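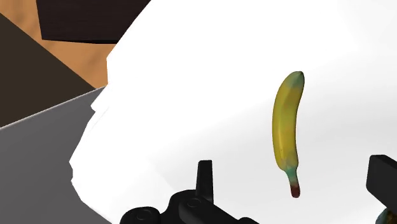
교육사 개론 7주차 강의 노트
농촌 단급 학교의 운영과 통학구 재정

1. 지난주에서 이어지는 내용

지난주에는 19세기 후반 북미 농촌에서 통학구가 어떻게 설정되었는지를 다루었다. 통학구는 행정 편의로 그어진 선이 아니라 아이가 걸어서 갈 수 있는 거리를 기준으로 정해지는 경우가 많았다. 이번 주는 그렇게 만들어진 통학구가 실제로 학교를 어떻게 유지했는지를 본다. 건물, 교사 급여, 난방, 교과서의 네 항목으로 나누어 읽는다.

수업에서 사용하는 자료는 Ollow 통학구 문서철이다. 원본은 영문 필사본이며, 강의용으로 발췌하여 번역한 것을 배포하였다. 인용할 때는 문서철의 면 번호를 적고, 번역문의 쪽수를 적지 않도록 한다. 번역문의 쪽수는 학기마다 바뀐다.

2. 용어 정리

단급 학교(one-room school): 한 교실에서 교사 한 사람이 모든 학년을 가르치는 학교. 한국의 복식 학급과 비교되기도 하지만, 복식 학급은 대개 두세 개 학년을 묶은 것이고 단급 학교는 학년 구분 자체가 느슨했다. 학생은 나이보다 읽고 있는 독본의 권수로 구분되었다.

통학구(school district): 학교 하나를 유지하기 위해 세금을 걷고 쓰는 최소 단위. 오늘날의 교육구와 같은 영어 단어를 쓰지만 규모가 전혀 다르다. 과제에서는 두 말을 섞어 쓰지 말 것.

이사(trustee): 통학구 주민이 선출한 대표. 교사 채용과 해임, 건물 수리, 장작 구입을 결정하였다.

기숙 순회(boarding round): 교사가 학부모의 집을 돌아가며 묵는 방식. 급여의 일부를 숙식으로 대신한 것으로 본다.

학기(term): 지금의 학기와 다르다. 겨울 학기와 여름 학기로 나뉘었고, 길이는 통학구가 걷은 돈에 따라 달라졌다. 돈이 떨어지면 학기가 끝났다.

3. 건물

Ollow 통학구의 첫 학교 건물은 주민의 창고를 빌린 것이었다. 문서철의 앞부분에는 임차료를 현금으로 낼 것인지 노동으로 갚을 것인지를 두고 이사회가 여러 차례 모인 기록이 있다. 결국 노동으로 정해졌고, 각 가정이 건초 작업에 사람을 보냈다. 장부에는 임차료가 지출로 잡혀 있지 않다. 장부만 보면 건물 비용이 없었던 것으로 읽히므로 회의록과 함께 보아야 한다.

두 번째 건물은 신축이었다. 건축비로 책정된 금액은 672달러였고, 이 가운데 215달러는 자재로 받았다. 자재의 가격은 이사들이 매겼다. 이 과정에서 목재를 낸 집과 현금을 낸 집 사이에 다툼이 있었다. 목재를 낸 쪽은 가격이 낮게 매겨졌다고 주장하였고, 현금을 낸 쪽은 목재의 상태를 문제 삼았다. 회의록은 양쪽의 말을 모두 적고 있으나 결론은 적지 않았다.

신축 건물의 위치도 쟁점이었다. 통학구의 한가운데에 지으면 공평하지만 그 자리는 봄마다 길이 끊겼다. 이사회는 동쪽으로 치우친 높은 땅을 골랐다. 서쪽 끝에 사는 집들은 이듬해 분리를 청원하였고, 그렇게 해서 생긴 것이 Cernent 통학구이다. 건물 위치에 대한 불만이 통학구 분할로 이어지는 것은 다른 지역의 자료에서도 자주 보인다.

4. 교사 급여

급여는 월 단위로 계약하였다. 같은 학교에서도 겨울 학기 교사와 여름 학기 교사의 급여가 달랐다. 겨울에는 농사일이 없는 나이 많은 남학생이 출석하였고, 이사회는 이들을 통제할 수 있다는 이유로 겨울에 남자 교사를 선호하였다. 여름 학기에는 어린 학생이 주로 나왔고 여자 교사를 더 낮은 급여로 채용하였다. Ollow의 계약서에는 차등의 이유가 쓰여 있지 않지만 이사회 서기의 편지에는 그대로 적혀 있다.

계약서에서 확인할 항목은 다음과 같다.

급여액과 지급 시기
숙식 제공 여부
난로에 불을 피우는 일이 교사의 의무인지 여부
해임 조건
자격증의 등급과 유효 기간

난로 항목은 사소해 보이지만 그렇지 않다. 계약서에 없으면 이사회가 학생 한 명에게 돈을 주고 맡겼고, 계약서에 있으면 교사가 수업 전에 먼저 나와야 했다. Cernent의 교사 한 명은 이 조항을 빼 줄 것을 요구하다가 재계약을 하지 못했다.

급여가 제때 지급되지 않는 일도 잦았다. 통학구는 현금 대신 지급 증서를 발행하였다. 교사는 세금이 걷힐 때까지 기다리거나 상점에 할인된 값으로 넘겼다. 계약서의 급여액과 교사가 손에 쥔 금액은 다르다. 급여를 비교하는 과제를 쓰는 학생은 어느 쪽을 쓰는지 밝힐 것.

5. 난방과 장작

겨울 학기의 가장 큰 물품 지출은 장작이었다. 초기에는 학생 한 명당 정해진 양을 집에서 내도록 하였다. 내지 않은 집의 아이를 난로에서 먼 자리에 앉혔다는 이야기가 여러 회고록에 나오지만, Ollow의 문서철에서는 그런 기록을 확인할 수 없다. 회고록은 수십 년 뒤에 쓰인 것이 많고 서로 베낀 대목도 있으므로 단독 근거로 쓰지 않는다.

나중에는 입찰로 바뀌었다. 입찰 공고에는 나무의 종류, 길이, 쌓는 방법, 납품 기한이 적혔다. 기한은 대개 12월 이전이었다. 낙찰자는 거의 항상 통학구 안의 주민이었고 이사의 친척인 경우도 있었다. 이것을 부패로 볼 것인지, 공급자가 몇 집밖에 없는 지역의 당연한 결과로 볼 것인지는 토론 시간에 다룬다.

6. 교과서

교과서는 가정에서 샀다. 형이나 언니가 쓰던 책을 물려받았고, 이사 온 집의 아이는 다른 출판사의 책을 들고 왔다. 교사 한 사람이 같은 과목을 서로 다른 책으로 가르쳐야 했다. 군 교육감의 연례 보고서에서 가장 자주 되풀이되는 불만이 이 문제이다.

해결책은 두 가지였다. 하나는 군 단위로 교과서를 지정하는 것이고, 다른 하나는 통학구가 책을 사서 빌려주는 것이다. 지정제는 가정에 새 책을 사게 하므로 반발이 컸다. 대여제는 초기 비용이 컸지만 일단 시작한 통학구는 되돌아가지 않았다. Ollow는 대여제를 택했고 Cernent는 지정제를 따랐다. 두 통학구는 맞붙어 있고 주민의 형편도 비슷하므로 비교하기에 좋다.

7. 군 교육감의 역할

군 교육감은 선출직이었다. 교사 자격시험을 주관하고, 학교를 방문하고, 주에 보고서를 냈다. 방문은 한 학교에 한 해 한 번이 원칙이었으나 길이 나쁜 곳은 거르기도 하였다. 교육감에게는 통학구 이사회에 명령할 권한이 거의 없었다. 보고서의 문체가 권고와 한탄 사이를 오가는 것은 이 때문이다.

보고서를 읽을 때는 통계의 출처에 주의한다. 취학 인구는 이사회 서기가 집집마다 다니며 조사하였고, 주의 보조금이 이 숫자에 따라 배분되었다. 숫자를 늘릴 이유가 있었다는 뜻이다. 출석 통계는 교사의 출석부에서 나왔으므로 성격이 다르다. 두 숫자의 차이를 곧바로 미취학률로 해석하면 안 된다.

8. 통폐합 논의의 시작

자동차와 포장도로가 보급되면서 통학구를 합치자는 주장이 나왔다. 찬성하는 쪽은 학년별 수업과 자격을 갖춘 교사를 내세웠다. 반대하는 쪽은 세금과 통학 거리, 그리고 학교가 투표소이자 모임 장소라는 점을 들었다. Cernent는 주민 투표에서 2표 차로 통합을 부결시켰다가 몇 해 뒤 학생 수가 줄어 결국 문을 닫았다. 폐교 뒤에도 건물은 마을 모임에 계속 쓰였다.

통폐합은 다음 주의 주제이므로 여기서는 쟁점만 적어 둔다. 한국의 소규모 학교 통폐합 정책과 비교하려는 학생은 다음 주 읽기 자료를 먼저 볼 것.

9. 읽기 자료

필수
Ollow 통학구 문서철 발췌, 회의록과 장부 부분
Rosaire Grewal, 강의용 해제 「통학구 장부를 읽는 법」

선택
Cernent 통학구 분리 청원서와 이에 대한 Ollow 이사회의 답변
Rosaire Grewal, 「장작 입찰과 이사회」

Grewal의 해제는 장부의 약어를 설명하는 부분이 특히 필요하다. 발췌본의 장부에는 약어를 풀지 않고 그대로 두었다. 선택 자료는 학과 자료실에서 열람할 수 있으며 대출은 되지 않는다.

10. 토론 질문

Ollow의 장부에 건물 임차료가 없다는 사실에서 무엇을 알 수 있고 무엇을 알 수 없는가.

겨울 학기와 여름 학기의 급여 차이를 성별만으로 설명할 수 있는가. 출석 학생의 나이와 학기의 길이를 함께 고려해 볼 것.

서쪽 주민의 분리 청원은 합리적이었는가. 청원서를 읽은 학생이 먼저 발표한다.

교과서 대여제가 지정제보다 주민의 반발을 덜 산 이유는 무엇인가. 반대 사례를 찾은 학생은 가져올 것.

11. 과제

회의록 한 건을 골라 그 회의에서 결정된 사항이 장부에 어떻게 나타나는지 추적하는 글을 쓴다. 분량은 1000자이며 각주는 분량에 넣지 않는다. 장부에 나타나지 않는 결정이라면 왜 나타나지 않는지를 쓴다. 두 사람이 같은 회의록을 골라도 되지만 글은 따로 쓴다.

제출은 다음 수업 시작 전까지 강의 게시판에 올린다. 파일 이름에 학번과 이름을 적는다. 출력본은 받지 않는다. 지난 과제에서 번역문의 쪽수를 적은 학생이 많았으므로 2항의 용어와 1항의 인용 방법을 다시 확인하기 바란다.

2021년 10월 배포. 5항의 장작 입찰 부분은 지난 학기 노트에서 고친 것이므로 이전 판을 가지고 있는 학생은 이 판을 기준으로 할 것.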